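3. Hand-held gripper pair: assembly and first trials

The Flikora pair was built in the shared workshop during November by Tuva Hägglund and Liv Westerberg. The jaw drive follows the Clerska drawings, with a shorter linkage. Encoder range after trimming was 1179 counts on the left unit and 1482 on the right.
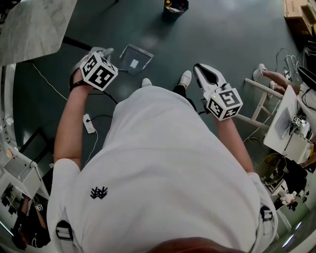
Tracking was the harder half of the build. The first mount flexed under the trigger load and the pose drifted by 6 mm over a session. The revised mount is stiffer and sits further back. With a marker cube on each gripper, both tools can be followed from one overhead view, and the strap at the wrist was kept short to stay clear of the printed faces. Cable routing is still unsolved — a hanging lead pulls on the tool when the arm turns.

Logging runs on a laptop, and each log closes at 4000 samples. Ylva Aasen wrote the merge script. 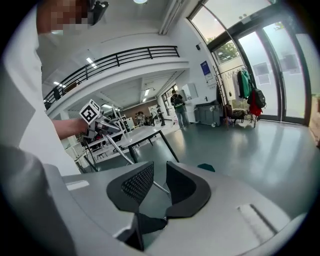 Logs from the two tools are aligned on a shared clock, then resampled. Gaps longer than six samples are dropped. Remaining work: a lighter cable, new jaw pads, and a repeat of the drift test with the revised mount.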